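Mini PC says Windows isn't activated after I swapped the drive. Did I buy a lemon?

Posted in Small Computers & Sticks

Halyna Harasym
I bought a Sulel mini PC last November from a shop called Covbridge for $300, which seemed like a fair price for a computer the size of a sandwich. It came with a tiny drive that filled up the moment I looked at it, so I put in a bigger one and did a clean install of Windows from a USB stick.

Everything went fine except that there's now a watermark in the corner telling me to activate Windows, and the settings page would like me to buy a license. It was activated when it arrived. There's no sticker on the case, no card in the box, and the manual is a single sheet that mostly warns me against bathing with it. I wrote to Covbridge and they told me to "restart the product."

Is the license tied to the old drive? Can I get it back, or did I never have one? I still have the original drive and haven't wiped it. I mostly use the machine for email, which at least doesn't care about the watermark. 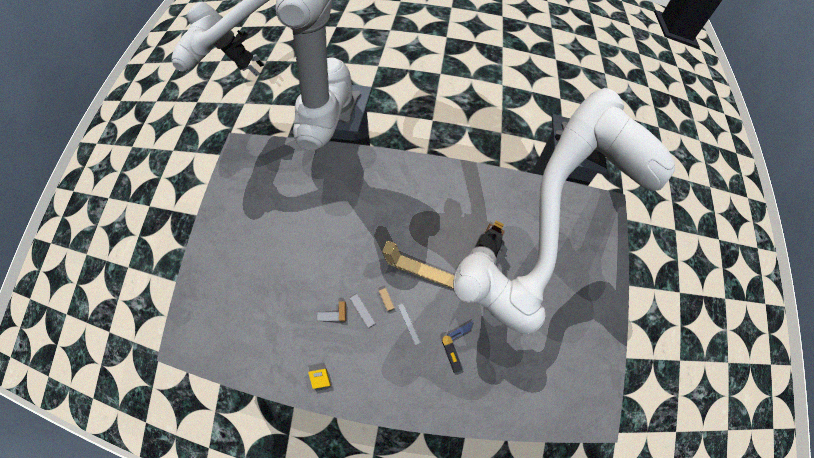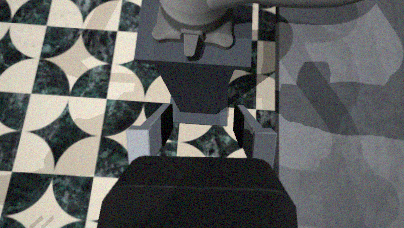
Two robot arms over a gray table; a black gripper with two gray fingers

Edit: It's Windows 11. The old drive says Pro. I may have picked Home during the install, I was eating.

Réjean Gosselin
The edition is your first suspect. If the machine came with Pro and you installed Home, the license won't match and Windows will sulk exactly as you describe. The license normally goes with the motherboard, so a new drive shouldn't kill it.

Before you reinstall anything, put the old drive back and boot from it. Open a command prompt and type slmgr /dli. You'll get a little box with a description line in it. Look for one of these words:

OEM: good. Install Pro on the new drive, skip the key when it asks, go online, and it should activate by itself.
RETAIL: also fine in principle, but you'd want the key, and the seller owes it to you.
VOLUME: not good. That's the kind meant for companies and schools, and it has no business on a single box sold to a person. Cheap mini PCs turn up with these more often than they should. It works until it doesn't, and a clean install is usually when it doesn't.

If it says VOLUME, send Covbridge a screenshot and ask for a proper license or some money back. Be polite and attach the receipt. If they tell you to restart the product again, try whoever handled the payment.

Don't wipe the old drive until this is settled. I did that once with a Bélanger stick and spent an evening on hold learning to dislike a flute.

Darkach
just put linux on it

Halyna Harasym
It said VOLUME. Of course it did. I sent Covbridge the screenshot and they've offered me $68 back "as a gesture," which doesn't cover Pro but would go some way toward Home. I've asked them for an actual license first.

Darkach, I did think about it, but the printer and I have only just reached an understanding.

Réjean Gosselin
Hold out for the license. If they do send you a key, enter it on the new drive under Settings, System, Activation, Change product key, then run slmgr /dli again and check that the word VOLUME is gone. A Pro key will move your Home install up to Pro, so you may not have to start over. Unplug from the internet before you enter it only if the upgrade gets stuck with an error, then reconnect and press Activate.

504 people found this page helpful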